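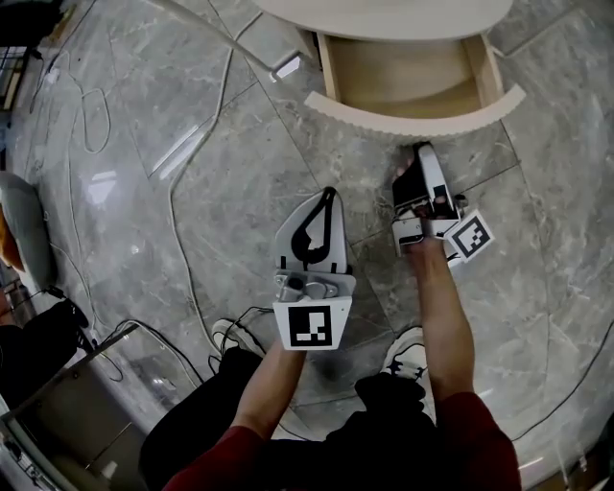
Curved white cabinet with a drawer pulled out, Kurnwood open day

Posted Jan 10, 2022

I have wanted to get inside Kurnwood ever since my sister bought her hall cupboard from them, so when they put up a notice for a January open day I had my name down within the hour. It was a two-hour bus ride and I'd do it again tomorrow!

It is a furniture place, but a small one, up a flight of stairs at the back of the Plustitach building (go past the main door, everybody misses the side one). They design storage for flats and narrow houses, and the open day is when you are let loose on the pieces and can open and shut everything for as long as you like. For somebody who once took a tape measure on honeymoon this was heaven.

The white cabinet with the curved top was my favourite by miles. They call it the Clornetti. I had only seen it in their leaflet, straight on, where the curve hardly shows, and from above it is a completely different thing – a big soft sweep of white, and then you pull a drawer and the inside is pale wood, sides and all. I must have had that drawer in and out 12 times. It has a lovely quiet run to it and the flat bottom would take my tablecloths without folding them again. I did ask whether the curve makes it hard to stand against a wall and was told the back is straight, so no, it doesn't.

Price is 400 for the cabinet, delivery on top. I have not said yes. I have measured the landing though.

The floor is worth a word too, grey marble with white veins running through it, much grander than I expected from the stairs. White furniture looks wonderful on it. I do wonder how it would look on my brown carpet.

Further along it's a big bright room with a corrugated white ceiling and the beams left showing, and I liked that they hadn't fussed with it. The grey roller blinds were down at the back wall but there was still plenty of daylight coming in from the side. I spent ages by the low coffee table in light wood, which is called the Correa and comes up just under my knee. It's the right height for a cup of tea from a sofa and the wrong height for jigsaws, which is what I'd want it for, so I left it alone in the end.

There is a low wooden shelf unit as well. I'd walked straight past it the first time! Low shelves are so useful under a window, and most shops only seem to sell you tall ones. I came home with a sheet of sizes and have been drawing on the back of it since.

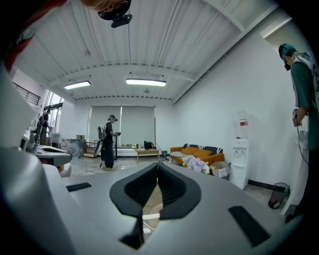
Elvira Castaño wrote to me after reading my first notes and disagrees about the table: she has had a low one for years and does all her jigsaws on it, sitting on a floor cushion, and she says the thing to check is whether your knees go underneath. She also thinks I should stop dithering and order the cabinet, but in her view a curved top is hopeless for a lamp unless the lamp has a small base. Good point, mine has an enormous one.

A few bits if you are thinking of going. The next open day has 24 places and you book by phone. Wear shoes you can stand in, as I was on my feet the whole afternoon. Take the sizes of your doorways as well as your walls (I forgot the doorways). Tea is from the café downstairs and they do a very decent cheese scone, but they close at four and I only just made it.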